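Print | E-mail

Saturday, May 28, 2022

ok so it's officially fan season at our place and I have opinions. small thread

The back room gets the sun from lunch until dinner and by 3 pm I can't think in there. We looked at a window unit in February (when they're supposed to be cheap!) and the one that fit was 1,399. Nope. Fans it is

First one is the big black standing fan. It lives on the floor next to the white table and it moves SO much air. Also moves every piece of paper I own. I've started putting my mail under a mug

It's loud on high, like sitting beside a truck. On low I can take a call and people don't ask where I am

Second one is the little yellow handheld. I got it at Skerstead while I was in line for something else, and I love it more than any grown adult should. It's so cheerful?? Good for your face and your neck and that's about the whole job
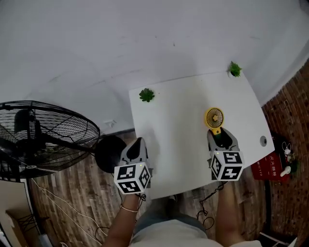

Little yellow fan on the white table, big black one over on the left, succulents at the back

The succulents, yes. The one in the white pot gets the far right corner and I'm very pleased with it there. The green rosette is still waiting for me to decide where it goes. If you've got a pot you like for something that small, send it my way, I've been through 8 pages of the Gomska site and they're all huge

Someone asked if the 2 fans together are enough. For the mornings, yes! For the afternoons I take my laptop to the kitchen and come back after dinner

Next up is curtains. Thick ones. Will report back

Print | E-mail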